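## 6. Collecting Grasp Examples

Section 6 applies to operators of the Cudlow picking station who have completed the safety briefing in Section 2. It describes how to prepare the bin, run a collection session and submit the results for training. Changes to the procedure must be approved by Sibel Bilgin.

### 6.1 Preparing the station

1. Confirm that the arm is in its home position and that the speed limit is set to the collection profile.
2. Check that the bin is clamped at the rim and does not shift when pushed by hand.
3. Check that all cables along the arm are tied back and cannot catch on the bin wall.
4. Open the session form and enter the operator name, the object set and the software version.

**Caution:** Do not reach into the bin while the arm is enabled. Press the stop button and wait for the status light to turn red before moving any object by hand.

### 6.2 Loading the objects

1. Take one object set from the shelf. Each set mixes tools, brushes, household items and small parts of differing shape and finish.
2. Pour the set into the bin from a low height. Do not arrange the objects or separate those that overlap.
3. Remove any object that stands higher than the rim.
4. Close the station gate and enable the arm.

**Note:** Shiny and see-through objects often give poor depth readings. They are to be left in the set – the model must learn from them as well.

### 6.3 Running a session

1. Select *Collect* and enter the number of attempts. The standard session is 407 attempts.
2. Start the session. For each attempt, the system proposes a grasp point, lowers the gripper, closes it and lifts.
3. Watch the first 6 attempts from the operator desk. Stop the session if the gripper touches the bin floor with enough force to raise a contact warning.
4. After every 56 attempts the arm returns home and pauses. Stop the arm, stir the objects with the long paddle, close the gate and resume.
5. If an object leaves the bin, stop the arm, return the object and record the attempt number on the form.

Narrow handles are a frequent source of weak labels. When the fingers meet a handle near one end, the object may swing during the lift and be recorded as a failure even though it was held. 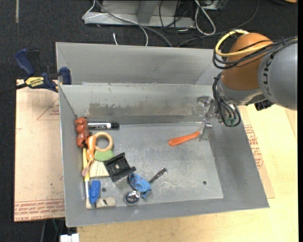
Such attempts are to be marked *Review* and left in the log. Do not change the label at the station. Ayanda Gumede checks all reviewed attempts and assigns the final label.

### 6.4 Closing and submitting

1. Select *End session* and wait for the arm to reach home.
2. Disable the arm, empty the bin and compare the objects with the set list.
3. Upload the log to the Skarkino server. Partial logs are accepted if the reason for stopping is entered.
4. Report damaged gripper fingers to Marius Enache before the next session.

**Note:** Training on a new object set begins once 2631 labeled attempts are available for that set. Attempts still marked *Review* do not count toward this number.

Revised 14 December 2018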